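3.2 Gripper upkeep

The Flultoro hand-held gripper was serviced after every 40 recordings. The finger was wiped, the fittings at its base were checked for play, and the black inner strip was replaced once its edge began to lift. The marker card was changed whenever its print greyed.

Each service ended with a check view from the tool's own camera (Figure 4). The finger, the marker and an orange ball had to appear together, with the grey housing along the bottom.

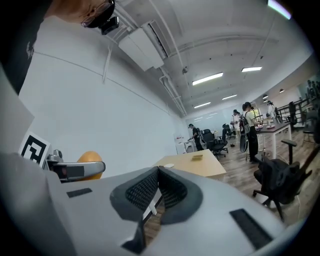 Figure 4. Check view from the gripper camera, with the finger tip in front of the ball.

3.3 Calibration

Calibration used 200 stills per tool, taken under the ceiling lights normally left on in the Clollerden room. Of 119 services logged to the end of February, nine called for a new calibration.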